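Ticket 224 - Left finger dips into the bowl before the grasp closes
Product: Uko hand-held gripper, demonstration kit
Opened by: Kanchan Khurana
Status: Waiting on customer

Hi team, and thanks again for the quick help with the charger last month. I've got a fresh puzzle for you, and I'm sorry in advance for the length of it.

We're teaching the arm to lift a small bowl off a serving tray and set it down on the table. I record the demos by hand with the Uko, then the recordings go through Cenda for training. We've got 132 demos of the bowl task so far, and on playback the arm keeps coming in low on the left side. It touches the inside of the bowl and gives it a good shove before the fingers close. The right side is fine. My other tasks (cups, a sponge, the lid of a biscuit tin) play back beautifully, so I don't reckon it's the arm itself.

Things I've tried: re-zeroed the finger width, wiped the lens, restarted Cenda, and re-ran the training with the oldest demos left out. No change that I could see. I've attached a still from demo 8, taken on the approach, in case the pad position tells you something.

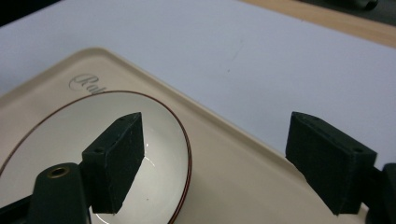

Demo 8, left pad over the bowl, right pad out over the tray near the paper.

Reply from Solanki support, Thursday 10:40 am

Hi Kanchan, lovely to hear from you, and please don't apologise - the detail helps enormously. Your still has the left pad over the inside of the bowl and the right pad a fair way off to the other side, so it looks to me like you're planning to pinch the rim. That's a perfectly good grasp, but the model needs to see it done the same way each time. Could you check whether some of your demos grip the bowl across its full width instead? A mix of the two would give you very much the behaviour you're describing.

Could you also run the width check in Ilinari and send me the log? Close the fingers fully, hold for 2 seconds, open fully, and save.

Kanchan Khurana, 3:15 pm

Well, you've got me. I went back through the lot over a cuppa, and my early demos are all full-width grabs. I switched to the rim in March, when my wrist got sore, and never gave it another thought! I'll colour-code the two sets, train on the rim ones alone and let you know how it goes. Ilinari log is attached as well.

Contact support | © Solanki | Back to top
We use cookies to keep you signed in to the help desk. Accept | Manage settings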